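From: Fidel Sosa
Date: 24/08/2022
Subject: Re: [Wulonstead-history] Escobar glass negatives

> Does anyone know whether the Escobar studio negatives were ever
> cataloged? My grandmother sat for a portrait there during the
> First World War and I'd love to find it. Also, is the exhibit
> at the Nuleck library still up?

Hi all,

Yes, they were cataloged, sort of! I spent most of last winter with the handwritten ledger and got through all 1,422 entries (my eyes may never recover). The trouble is that the studio wrote down whoever paid, so a wife or a daughter is usually hiding under somebody else's name. If your grandmother's father or an older brother settled the bill, try looking under him first.

The soldiers are easier. I found 136 portraits marked "uniform," and a good many have a regiment penciled in next to the name. A few families came in together before the boys shipped out, and those are my favorites, even the ones where the baby moved and came out as a smudge. 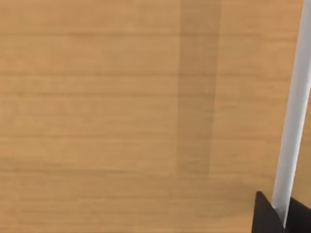 Anyway, the exhibit. It's up through the end of August, on the second floor, and it has nearly 1,000 prints in it if you count the little contact sheets in the drawers. Do open the drawers! I walked right past them on my first visit. The big street views of Wulonstead are on the back wall, including the parade one with the Handex storefront that we argued about on this list for weeks. I still say it's the north side of the street.

If you send me your grandmother's maiden name and a guess at the year, I'll run it through my spreadsheet. It's ugly but it's searchable, and I'm happy to email a copy to anyone who wants to poke around. Please tell me if you spot mistakes, especially in the surnames, as the clerk's capital L and S look exactly alike to me.

Fidel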